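Tiltow hand-held collection: where we've got to this month

Hello all – a shorter report than last time, as most of November went on recording and I'd like to get back to it. The money side is on the usual sheet and hasn't moved much. What follows is how the collecting is going, what's been annoying, and what I'd like you to say yes to before the next stage.

1. How many examples we have

The target for this grant is 4000 usable examples of two-handed tabletop work, and you'll remember we said 2000 by the end of this stage. We've got there! The two-thousandth was saved on a Monday evening at twenty to seven, and I'm not too proud to say I did a little dance. Of those, 947 are from the Nulby rooms, and the rest were done at our own place before we moved the kit over. I'd hoped for an even split, but the first fortnight at Nulby was slow going while we worked out where to put everything and how to stop the floor sockets tripping the charger.

Each example is one short go at one small job: pick up, move, hand over from left to right, put down. We've kept them short on purpose. Kpodo (the training code, for anyone new on the list) copes far better with lots of little clips than a few long rambling ones, and if a go is spoilt we only lose a few seconds of work.

2. What a session is like

We're still working standing up, a gripper in each hand and the straps over the shoulders, with the cables brought in to the front of the body. I've done a fair few of these sessions myself now and my forearms know all about it. Twenty minutes on and ten off is what people can keep up without getting sloppy, so that's the rule. The white table with the fancy carved edge has become a bit of a favourite, as the curves give the system something other than a plain straight desk to learn from.

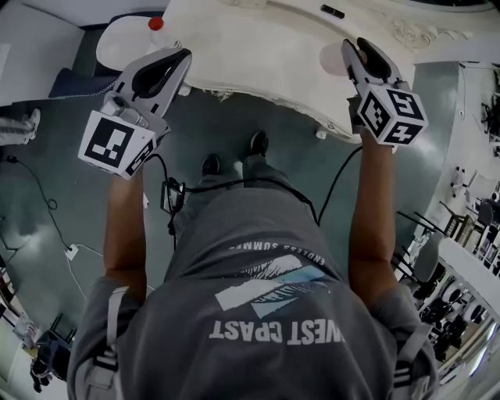
Both grippers over the white table, marker cubes on each, and the red-capped bottle up at the left:
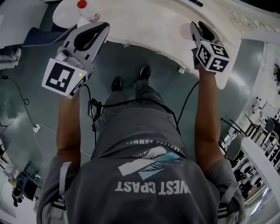 3. What's gone wrong

Mostly cables. If one tugs at the wrist you can see it in the recorded movement, a little hitch that has nothing to do with the job, and we've thrown those goes away. I've asked Givodside for longer leads with a softer jacket and they've promised a set to try.

The other bother is the marker cubes. Turn your wrist too far inwards and the tracking loses the cube for a moment. We now do a quick check after every batch and redo the bad ones straight away, while everything is still laid out. It's dull but it has saved us a lot of grief later on.

4. What I'd like from you

Just 2 things. First, a yes to staying on at Nulby for the next stage, as moving the kit again would cost us a good week. Second, a bit more paid time for sorting and naming clips. I've been doing it in the evenings and I'm falling behind – there's a pile from last week I haven't opened yet.

If you'd like to come and have a go with the grippers, do. Mornings are best, and wear comfy shoes.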